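Kitchen Gallery – The Grallstead Apartment

Home / Gallery / Kitchens

The kitchen in the Grallstead apartment was redone in November. It is a small room with one window and a single run of counter, and the owner, Enda Daly, wanted to keep the footprint and change the surfaces. The cabinet boxes stayed. The doors, the counter, the sink and the lighting are new.

The counter was the largest part of the job. The old top was 2 inches short of the wall and the gap had been filled with caulk more than once. The new one was templated after the cabinets were leveled, so it meets the tile properly. Total length is 68 inches on the long side. Fitting took one morning, and the sink was usable by 4 in the afternoon on the following day.

Enda looked at samples from Vasell and Hurkmont before choosing. The Vasell samples were darker and showed crumbs. The Hurkmont range had the lighter color but only one edge profile, a plain eased edge, and that suited the room. The cabinet pulls are from Lui, in the short size. The long size got in the way of the dishwasher door.

Storage was the other problem. There is no pantry. Dry goods used to live in bags on top of the refrigerator, and most of them have been moved into containers with lids. The rule for the counter is simple – if it gets used every day it stays out, and if it doesn't it goes in the lower cabinet by the door.

The counter in use
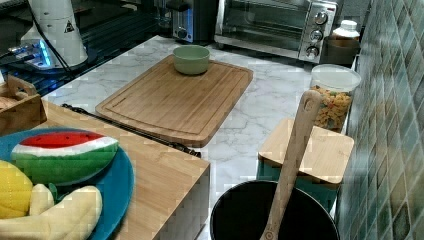 White marble-patterned top with gray veining. Bamboo cutting board with a juice groove, and a small sage-green bowl. The toaster oven stands at the back, and the dry pasta is in the clear container with the white lid.

Enda Daly writes that the counter wipes down easily but the corner by the wall still collects things, and that anyone planning a kitchen this size should settle where the outlets go before ordering the top. One of the outlets ended up 5 inches farther left than planned, and the cord for the kettle had to be rerouted.

Notes on care

Wipe with a damp cloth and mild soap. Use a board for cutting and a trivet under hot pans. Turmeric and beet juice should be cleaned up the same day. Bamboo boards are washed by hand, dried upright and oiled when the surface looks dull.

More in this gallery: Hallway – Bathroom – Back bedroom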